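Guía de preparación Zellow — Sección 4: Botellas y cesta

Antes de rellenar nada, leer esta sección entera. Son dos minutos.

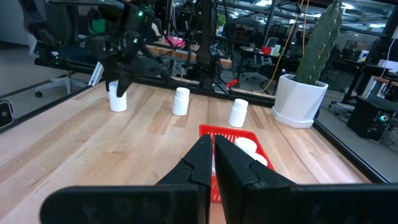 La sección 3 trataba del lavado. Aquí se parte de botellas ya limpias y con el tapón a mano. Si todavía queda etiqueta vieja o restos de cola, volver al punto 3.6 y terminar primero.

4.1 Qué hace falta

Una mesa despejada por el centro, mejor de madera o de otra superficie que no resbale.
Las botellas blancas del juego, con tapón de rosca.
La cesta de plástico roja, la de ranuras en los lados.
Embudo Luik, boca estrecha.
Concentrado Riltton (bidón de 2000 ml).
Paño seco. Otro paño, por si acaso.
Rotulador permanente.

Nota: la cesta gris antigua (ref. 548) sirve igual pero tiene el fondo más alto y las botellas bailan. Ref. nueva: 955.

4.2 Colocar la mesa

1. Pasar el paño por toda la tabla. También por las juntas entre tablones, que ahí se queda el polvo.
2. Poner la cesta en el lado de la mano con la que se trabaja. Zurdos, al revés.
3. Sacar las botellas y dejarlas de pie al fondo de la mesa, separadas entre sí. Un palmo va bien.
4. Comprobar que cada una se aguanta sola. Si una queda ladeada, girarla un poco o cambiarla de sitio — suele ser la junta de la madera.
5. Dejar libre el hueco delante de la cesta. Ahí no se apoya nada, ni el móvil.

ATENCIÓN: no rellenar botellas dentro de la cesta. Con las ranuras, lo que se derrama acaba en la mesa y luego en el suelo.

4.3 Rellenar

6. Quitar un tapón. Solo uno. El siguiente, cuando el anterior ya esté puesto.
7. Embudo recto, verter despacio. Llenar hasta el hombro de la botella, nunca hasta la boca.
8. Retirar el embudo, esperar a que gotee, limpiar la rosca.
9. Cerrar a mano. Sin alicates ni llaves, el plástico se pasa de rosca enseguida.
10. Poner la botella boca abajo sobre el paño y contar hasta 17. ¿Mancha? Abrir, limpiar, cerrar otra vez. Si vuelve a manchar, tapón nuevo.

PRECAUCIÓN: el concentrado Riltton no se mezcla con lejía ni con el desincrustante Caken. Botella que haya tenido Caken, botella que se aparta y se marca.

Nota: el tapón de costillas anchas y el liso no son intercambiables aunque parezca que entran. Entran media vuelta y ya no salen bién.

4.4 Meter en la cesta

11. Coger la botella por el cuerpo, no por el tapón. Si se levanta del tapón y está flojo, ya se sabe.
12. Empezar por la esquina del fondo. Luego hacia delante.
13. Las botellas llenas van siempre de pie. Las vacías pueden ir tumbadas, pero en otro viaje, no encima de las llenas.
14. Apoyarlas contra la pared de la cesta, no unas contra otras por el tapón.
15. Al acabar, empujar la cesta un par de centímetros. Si algo se mueve, recolocar o meter un paño doblado en el hueco.

Carga: hasta 6 kg por cesta. Con más peso el borde cede al levantarla.

4.5 Etiquetar y guardar

16. Escribir en el cuerpo, a media altura: producto y mes. «Riltton — junio», por ejemplo. En el tapón no, que los tapones se cambian.
17. Cesta al estante bajo, lejos del radiador y fuera del alcance de los niños.
18. Enjuagar el embudo y dejarlo colgado.

4.6 Problemas frecuentes

La botella se hunde al apretar y no recupera. Falta aire: aflojar el tapón un momento, volver a cerrar.
La cesta cojea. Mirar si hay un tapón debajo. Pasa mucho.
Queda un cerco en la madera. Agua tibia y jabón neutro enseguida. Al día siguiente cuesta bastante mas.
Sobra líquido en el bidón. Cerrarlo y guardarlo de pie. No pasarlo a botellas de refresco ni de agua, nunca.

Repuestos de tapones y cestas: pedir a Vija Liepiņa indicando la referencia. Dudas sobre productos y mezclas: Domnica Bratu, solo por las mañanas.

Sigue en la sección 5: Dosificadores.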